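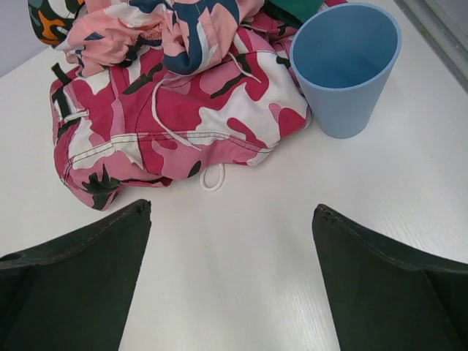
Speaker notes: The Heap Comes First
(mending and sorting evening, back room at Plolent, slides off until I say so)

1. Start with the pile

Leave the picture up while people find a chair. Don't talk over it. Then ask who has one of these at home right now, on a table or a chair or the end of a bed. Hands will go up. Mine goes up too.

I like this heap because it's two camouflage fabrics at once, the hot pink one and the paler one with navy in it, and they really don't make it easy for you. Camo does what camo is for! You look at it and you can't tell where one thing stops and the next begins. I'd guess cargo pants for the pink one, or maybe shorts, and I'm not going to be sure until it's laid flat. Say that out loud, because it's my first point: you don't know what you own while it's in a ball.

2. Find the seams

This is the bit I get excited about, so watch the clock. (Eight minutes, and I mean it this time.)

When a print is this busy, ignore the print. Look for stitching. On the pink piece there's a line of white stitching going across the middle with another seam running right beside it, and once your eye catches on that you've got something to follow. Put a finger on the seam and walk along it until you hit an edge, a waistband, a hem, whatever comes. Then hold that edge and shake.

Pass around the two practice bundles from the Ploltico bag. Let people try with their eyes on the ceiling. It works better by feel and they never believe me until they've done it.

3. Drawstrings

Point at the long white cord. I have a lot of opinions on cords and I'm allowed three tonight.

One — pull nothing until you know where both ends are. I once yanked a cord clean out of a waistband in front of a full room and spent the break feeding it back in with a safety pin.

Two — even up the ends before you fold. Hold both, pull gently, smooth the fabric back along the channel. Takes a few seconds.

Three — tie a loose bow before washing. Not a knot, you'll hate yourself.

Also mention the little loop lying on the table by the bottom of the pink one. Could be the end of a drawstring, could be a hanging loop. Ask the room, they usually split down the middle. Good moment for a laugh and for me to drink some water.

4. What I found when I kept track

Last May I wrote down every piece of clothing that went through my own sorting table. It came to 700, which I found a bit shocking. Of the ones that needed a repair, 58 had something wrong with a cord, a loop or a waistband. Holes in knees came second at 56, and I would have bet real money on it being the other way round.

Pause there. Somebody will ask about zippers. Zippers are the other talk.

5. The three places things go

Wear, mend, pass on. I use the stackable trays from Latuheru but shoeboxes are fine, so is the floor. Keep the mend pile small enough that you could finish it in one evening, about an hour of sewing for me. If it gets bigger than that it turns into furniture.

A word on bright prints for kids and teenagers, since it comes up every time: ask before you pass them on. The loud pink thing you're sick of seeing might be the only thing they want to put on in the morning.

6. The Broken box

I have a box with "Broken" written on the side in marker. Show it, tip it out. Snapped cord stoppers, toggles, half a buckle, one lonely belt loop. I keep them to match sizes at the store and I clear it out when the lid won't close.

If we're running late, skip this and go straight to the folding.

7. Everybody folds

Clear the cups off the tables first (I forgot last time and there was tea on somebody's fleece). Lay the piece face down, legs together, cord tucked inside, fold in half and then in thirds. Do it once slowly with them, then let them go at their own pace and walk around.

Remind them the sign-up sheet for the zipper evening is by the door, and bring back the practice bundles, please, both of them.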